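Category: Grants & Updates
3 min read
Print | E-mail

Tredwood Stone Paths – October report to the Rieger Fund

What a month! The Drundley stretch is finished, all 81 yards of it, and people are already using it to get to the Bukton bus. Ottmar Ostermann ran the mortar workshop twice and filled it both times – we had to borrow stools.

Money
We have spent 3915 dollars so far, mostly on stone and sand. Another 600 is set aside for drains.

Pattern
We're keeping to irregular gray slabs with darker joints between them, and I love the look.
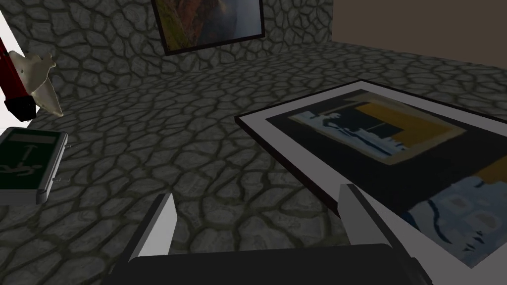

Next steps
Roughly 70 yards remain on the Bukton side. We'd like to start before the frost!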